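Carnet d'atelier, salle de préparation physique golf
2018-12-06

Reprise des notes sur le protocole de rotation du tronc. Le groupe Ferkamen passe à la deuxième phase cette semaine, je mets au propre ce qui a été changé depuis le dernier bilan. 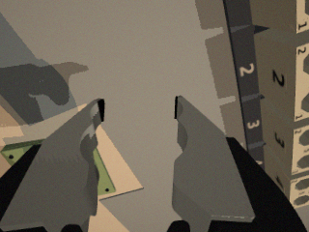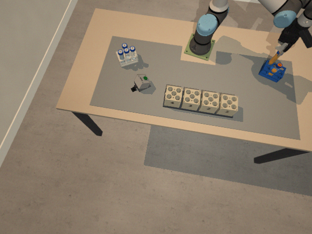
Haraneck
Préparateur physique, responsable des tests golf

Matin. Étalonnage de la plateforme de force avant l'arrivée des joueurs. Dérive faible à vide, mais la voie avant gauche remonte lentement après chaque charge. J'ai refait le zéro entre deux passages et noté l'heure dans le classeur. À surveiller. Si ça recommence la prochaine fois, on change le câble avant de toucher au reste.

Échauffement identique pour tout le monde : mobilité de hanches au sol, rotations thoraciques à genoux, puis marche latérale avec élastique. Supprimé le gainage long, les joueurs arrivaient fatigués sur les lancers et les premières mesures ne valaient rien.

Lancers de médecine-ball en rotation. Ballon de 3 kg pour tous, départ en position d'adresse, pied arrière libre de pivoter. La consigne « pousse le sol avant de tourner » marche mieux que « tourne les hanches ». Avec la deuxième, deux joueurs bloquaient le genou avant et lançaient tout avec les bras. Repos complet entre les essais, même quand ils disent que ça va. Le côté faible passe toujours en premier.

Fréquence d'acquisition : on était resté à 4000 Hz par habitude. Fichiers énormes, logiciel qui rame, aucun intérêt pour ce geste. Redescendu à 640 Hz, la courbe de force verticale est la même à l'œil. Il faut reprendre un ancien fichier et le sous-échantillonner pour comparer proprement les pics. Pas fait aujourd'hui.

Après-midi au tapis de frappe. Fer 7 puis driver, balles neuves. Les joueurs qui avaient fait les lancers moins d'une heure avant frappaient plus long au driver, mais la dispersion était mauvaise. Je ne conclus rien, l'ordre de passage n'était pas tiré au sort. À refaire en croisant les deux moitiés du groupe.

Épaule du joueur Meesuk n° 2 (code de dossier) : gêne en fin de traversée, rien à l'adresse ni au sommet du backswing. Arrêté le driver. Rotation externe limitée à gauche par rapport au bilan d'entrée. Pas de lancers pour lui jusqu'à l'avis du kiné, on garde les jambes et la mobilité thoracique.

Test d'équilibre sur une jambe, yeux fermés : trop d'écart d'un essai à l'autre pour servir de critère. Je le laisse en exercice et je le retire de la feuille de bilan. À la place, fente arrière avec rotation, notée sur vidéo de face et de profil.

Feuille Grelwood – la version imprimée donne encore l'ancienne charge pour le soulevé de terre à la barre hexagonale. La bonne est environ 100 kg pour la série de référence, à ajuster selon le dossier. Jeter les anciennes feuilles qui traînent près du rack.

À faire :
– commander des élastiques moyens, ceux qui restent sont craquelés
– vérifier le serrage du filet côté mur
– comparer les fichiers aux deux fréquences
– tirer au sort l'ordre de passage avant la prochaine séance
– demander le compte rendu du kiné

Données brutes copiées sur le disque du bureau, dossier décembre. Les vidéos de profil ne sont pas encore renommées.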